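Marble Countertop Care: Frequently Asked Questions

Flirmont Stone & Surface, updated March 6, 2026 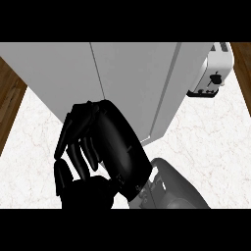
Is marble harder to look after than granite?
Yes, a little. Marble is softer and it reacts to acid, so lemon juice, vinegar and wine can leave dull spots if they sit. Most daily care is still just a soft cloth, warm water and a drop of dish soap. White marble with faint pinkish-brown veins shows coffee and oil stains sooner than a darker stone does, so wipe those up first.

How often should I seal it?
Once a year for most kitchens. If you cook every day, do it every April and every October. To check, put a spoonful of water on the stone and leave it for 15 minutes. A dark patch means it is time.

Which sealer do you use?
We use Stesus on all our installs. One 500 ml bottle covers a normal kitchen with two coats. Other sealers made for natural stone are fine too.

Can I put a hot pan on it?
Please use a trivet. The stone itself can take some heat, but a sudden change can crack it near a seam or a sink cutout.

What is the difference between a stain and an etch?
A stain is darker than the stone and can often be drawn out with a poultice. An etch is a dull mark where acid has eaten the polish. Cleaning will not remove it. Small etches can be buffed with polishing powder. Large ones need a visit.

What does a repair visit cost?
The call-out is $62 and covers the first 2 square feet of polishing. A full refinish is quoted after we have seen the counter.

Do you work outside Flirmont?
We cover Camurico and Mollel. For anywhere else, call first.

Who do I contact?
Fanni Simon handles bookings at extension 802. Have your invoice number ready if we did the install.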